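Ticket 331: folding policy stalls after the hem fold
Component: Tufa (planner), Vundura (cloth perception)
Site: Nunbridge
Opened by: Mark Anthony Lacson

Planner reports "hem held" and then waits until the 100 s timeout. Started after the June merge. The head view is fine.

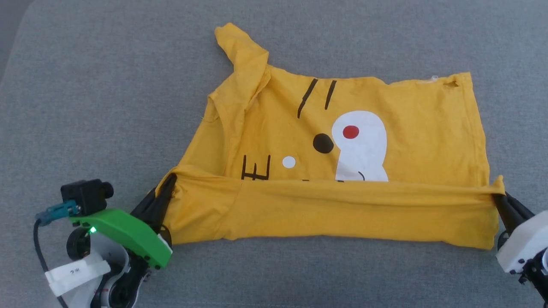 Dolstead runs the same build and doesn't see it. Both gripper states read closed in the log, so I ruled out the drivers.

Steps tried

1. Restarted Vundura only. No change.

2. Checked the wrist streams with the grippers open. The mask picks up yellow from the backdrop lemons as well as the shirt.

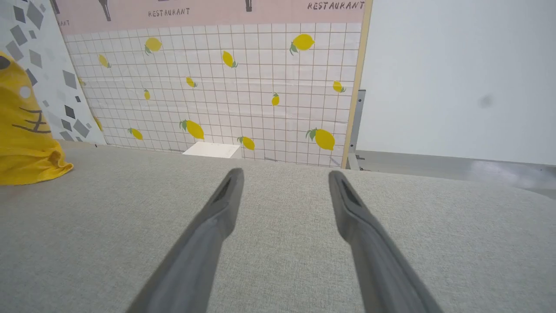 3. Cropped the mask at the back edge of the table and replayed 8 logs. 2 still stall.

Same check on a wrist view with the shirt over to the right: 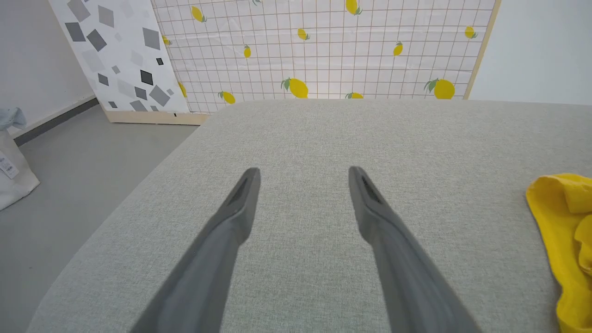 Crop line is a fixed row at the moment. Needs to come from the table plane. Leaving this open until that's in.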